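# Folding on the Bed with Peninah Urio

Peninah Urio has strong feelings about where a person ought to fold laundry, and she shared most of them with me before I had even put my bag down. "People buy those big folding tables," she said, "and then the table fills up with mail! The bed is right there. You have to clear it before you can sleep, so the shirts get put away."

I had come to talk with her for our August household pages, and we ended up talking mostly about T-shirts and bedspreads, with a good long detour into clocks. She grew up in Huaranga, the second youngest in a busy house, and she learned to fold from her aunt, Awuor Swai, who took in washing for the neighbors. 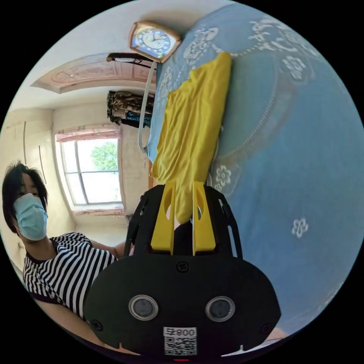
"My aunt started with the small soft things," she told me. "Anything slippery, anything that won't hold a crease. You do those while you still have your patience, and then the cotton feels like a holiday."

With a T-shirt she is fussier than I expected. She wants it face down and smoothed from the collar outward, sleeves pulled straight, and she won't make the first fold until the shoulders are even. I admitted that I fold mine in the air, against my chest, and she laughed for quite a while.

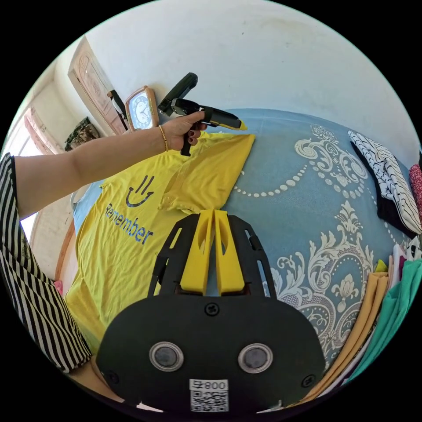 "The collar tells you everything," she went on. "If the collar is crooked, the whole shirt is crooked, and you'll see it when you put it on. Yellow shows it worst — yellow and white."

She likes a blue bedspread for the work, with plenty of pattern, and says a plain one makes her sleepy. Then we got onto clocks, which she is fond of and never in a hurry to hang.
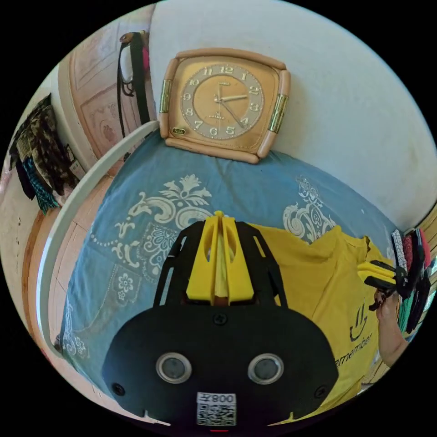
"I like to live with a clock a little first," she said. "You lay it down, you look at it, you walk past it. My friend Wekesa puts the nail in the same afternoon and then he's sorry, and he has 2 holes in the wall to show for it."

By then it was nearly four, and she sent me home with a shirt of my own to practice on.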